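Catalogue > Work Surfaces > Solid Timber Tops > Skulari Strip Top

Skulari Strip Top, Natural Grade

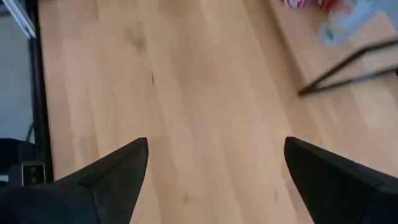
The Skulari Strip Top is a solid timber work surface for workshops, teaching rooms, laboratories and packing areas. It is made from light hardwood in narrow parallel strips, glued edge to edge along their full length and sanded to an even face. Tatex supplies it as a loose top for fitting to an existing frame or as a complete bench on the Goltska steel underframe.

Grade and appearance

The Natural grade is pale in colour, between cream and honey, with streaks of a warmer tan. The lines between the strips remain faintly visible once the surface has been oiled. Small sound knots, brown marks and short dark streaks along the grain are accepted in this grade. They are part of the timber and do not affect its strength or its service life, and tops are not exchanged on account of them. Open knots, loose knots and splits are rejected at the works before finishing.

Customers who need a more uniform face should order the Select grade, in which the strips for the upper side are chosen for even colour. Select grade carries a longer lead time and is not held in stock. The two grades should not be placed side by side in the same run of benches, as the difference in tone becomes more noticeable with age.

All light timber darkens on exposure to daylight. The change is greatest in the first months of use. Mats, trays and equipment left in one position during this time will leave a lighter patch beneath them, and we recommend that they be moved from time to time until the colour has settled. Where part of a top stands near a window, some variation across its length is to be expected.

Sizes

The standard top is 1000 mm wide. Tops of this width may be placed end to end and joined from below with the connector set, order reference 402. The set contains the bolts, washers and alignment dowels for one joint. The holes are drilled at the works if the connector set is ordered at the same time as the tops; they cannot be added later under warranty.

Cut-outs for cables are available to order. A cut-out must be placed at least 155 mm from any edge, and no cut-out may cross the line of a connector. A dimensioned sketch should be sent with the order. Our drawing office will return a drawing for signature, and work does not begin until the signed copy has been received.

Finish

Every top leaves the works with two coats of hard oil on the upper face and edges, and one coat on the underside. The underside coat must not be sanded off, even where it will be out of sight. A top sealed on one face only will take up moisture unevenly and may bow.

Tops may also be supplied unfinished for customers who wish to apply their own oil or varnish. In that case the finish must be applied to all faces within one week of unpacking, and the top must be stored flat until this has been done. Tatex accepts no claim for movement in an unfinished top which has been stood on its edge or leaned against a wall.

Fitting

The top should be left in the room where it is to be used for two days before fitting, laid flat on battens with the wrapping opened. It is then fixed through the slotted brackets provided. The slots allow the timber to move across its width with the seasons, and the screws should be tightened until they hold and then turned no further. Round holes must not be drilled in the brackets as a substitute for the slots.

On the Goltska underframe the bracket positions are already set, with a spacing of 200 mm between fixings at the front rail. The frame is powder coated in black and has adjustable feet for uneven floors. It should be levelled before the top is fixed. Customers fitting the top to a frame of another make should confirm that it supports both long edges and does not rely on the timber to hold it square.

Care

For daily cleaning, wipe the surface along the grain with a damp cloth and dry it afterwards. A little washing-up liquid may be used. Scouring pads, bleach and strong solvents should be avoided. Spilt water should be wiped up promptly, particularly around cable cut-outs, where the end grain is exposed.

Light scratches may be removed with fine abrasive paper, again working along the grain, followed by a thin coat of the same oil. It is better to treat a full strip from one seam to the next than a small spot in the middle, as the repair will then be less noticeable. Tops in heavy use should be oiled once a year - schools generally find the summer break convenient, so that the benches are ready for September.

Cloths used for oiling can heat up and catch fire if left crumpled. They should be soaked in water and spread out to dry in the open air before disposal.

Use with food

The standard oil is not intended for surfaces on which food is prepared directly. Teaching kitchens and similar users should order the Gosselin finish, a plain oil and wax treatment suited to this purpose. It requires more frequent renewal and offers less resistance to staining than the hard oil. The two finishes should not be mixed on the same top.

Ordering and delivery

Tops are delivered flat, wrapped in card with corner protection. Two persons are needed for unloading, and the driver is not able to carry goods beyond the ground floor entrance unless this has been arranged beforehand. The wrapping should be checked on arrival and any damage noted on the delivery sheet before signing.

Samples of both grades, oiled and unfinished, may be requested free of charge. Samples show the colour and surface of the timber only; they are too small to show the full range of marking found across a complete top.

Enquiries about sizes, cut-outs and drawings should be addressed to Ishbel Ritchie in the drawing office. Orders and delivery dates are handled by Laurier Gill. Orders for Natural grade tops received by 14th August will be delivered before the start of the autumn term.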